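Handout 7. Learning grasp policies from hand-held gripper demonstrations

Notes by Lợi Vương, revised August 26, 2022. Read with the Mendes chapter on behavior cloning. Section 4 of that chapter uses different symbols for the gripper width; ours follow the lab code.

## 7.1 Setup

A demonstrator carries a two-finger gripper with a camera fixed above the jaws and does the task by hand. No arm is involved at collection time. Each demonstration yields a sequence

(I_t, T_t, w_t), t = 1 ... N

where I_t is the wrist image, T_t the camera pose in an arbitrary world frame, and w_t the jaw opening. Poses come from visual-inertial SLAM. The policy is trained on relative poses only:

A_t = inv(T_t) · T_(t+k)

The world frame cancels, so data from different homes can be pooled without registering one room to another. It also means the policy has no notion of "the left side of the room", and tasks that need one will fail.

## 7.2 Why soft packaging is hard

Rigid-object grasp metrics (force closure, epsilon quality) assume that contact points stay put on the object surface. A thin film wrapper violates this. It folds under the pads, its outline changes between approach and closure, and its printed side and its inner lining can have very different reflectance. Depth from stereo is unreliable on the lining.

Two consequences for the recorded data:

1. w_t at closure carries little information about object size. Film pinched flat reads close to zero.
2. The grasp label must come from the image, or from a later pose at which the object is seen to move with the camera.
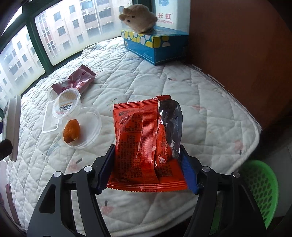
Contact labeling in the Kotard set is done per demonstration, with one keyframe chosen by the annotator. The keyframe should be one in which both pads and the material between them can be told apart. Dark blue ridged pads against a red-orange wrapper make this easy; the silvery lining folded in on the right does not, and a color threshold tuned on the printed side will miss it. Annotators mark the pinch line between the pads and leave loose material unmarked. Background objects get no label at all, even where they are plausible grasp targets, and the loss is masked accordingly.

## 7.3 Data and split

The set holds 3,539 demonstrations from 16 homes. Of these, 182 were dropped after SLAM lost tracking for longer than the permitted gap. Plain bedding and blank walls account for most of the losses — both give few stable features when the camera is close.

The split is by home. An earlier version split by demonstration, and Sérgio Azevedo found in January that the validation score mostly measured how well the network recognized a room. Results from before that change should not be cited.

## 7.4 Result

Two policies were compared on the Pambridge arm, with the same network and the same training budget:

- **Baseline:** predicts A_t and w_t from the current image.
- **Contact-conditioned:** adds an auxiliary head that predicts the pinch line, trained on the keyframe labels.

The auxiliary head helped on film and on thin paper. On cups and boxes there was no difference we would defend. Ebihara's reading is that the head forces the encoder to keep edge detail near the pads that the baseline discards. Caldeira's is that it acts as a regularizer and any dense target would do. The ablation that would separate the two (random line targets at matched position) has not been run.

## 7.5 Exercises

1. Show that A_t is unchanged when every T_t is premultiplied by the same rigid transform G.
2. SLAM drift grows slowly along a trajectory. For which values of k does it matter most for A_t? State your assumptions.
3. Propose a closure label that uses pose and image but not w_t. Give one case where it fails.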